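Reading time: 2 min

The ad said "grocery experience helpful," so I wore my good sneakers and told them I'd bagged for Schnyder all through high school. Leonardo Lombardi, who ran the place, didn't ask a single thing about bagging. He handed me a pair of controllers, stood me in front of a screen and said, "Okay, you're the arms now."

I'd like to say I was a natural. I was not! My first morning I drove Vuvow (that's the robot, don't ask me who named it) like I was trying to swat a bee with a couch. Every time I turned my wrist, its wrist turned a hair later, and I kept overcorrecting, and Wanda Żak kept saying "small, small, smaller" from behind me in this very calm voice.

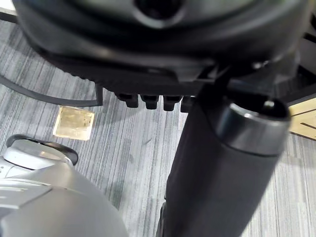

Wanda's big thing was the wrist camera. She wanted me to quit staring at the wide view and learn to work from up close, where half of what you get is the robot itself. I hated it for days. It's all gray housing and a row of stubby black teeth, with a strip of striped carpet if you're lucky, and you're supposed to know from that where your hand is. Then somewhere before lunch one day I noticed I'd stopped thinking about it. I'd started leaning my whole body when I wanted the arm to lean. Wanda saw me doing it and wrote something down, and I was weirdly proud.

The job was shopping. Callent paid for 800 good runs of it, and a good run meant pick the thing, put it in the basket, don't panic. If I panicked, Vuvow would learn panicking. 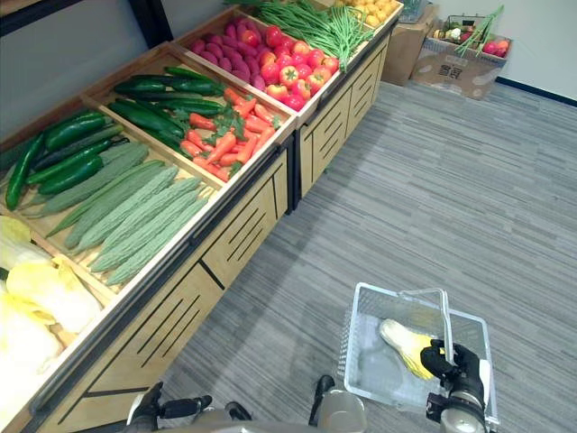 My mother shopped like she was late for a train, and I guess I'd picked that up, so the early runs were all grab and go. Eifion Price played them back for me on his laptop and you could just feel the rush in them. "Who taught you to shop?" he asked, and I got kind of choked up, which was embarrassing with a grown robot standing right there next to the bitter melons with a clear basket in its hand. She'd been gone since December. I told him I'd slow down.

So I did. I took my time over the cabbages the way she never had. By run 198 I was talking to them.

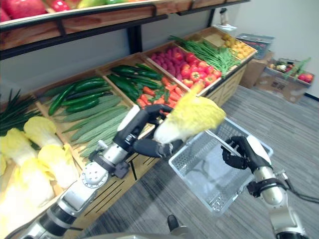
Left hand on the cabbage, right hand on the basket.

The day we let Vuvow try it alone, I put the controllers down and stuffed my hands in my pockets so I wouldn't twitch. It reached out, nice and slow, just how I'd shown it. Then, right above the cabbages, it gave a tiny impatient shake of the wrist.

"Huh," said Eifion. "Is that one of yours?"

"No," I said. "That's my mom's."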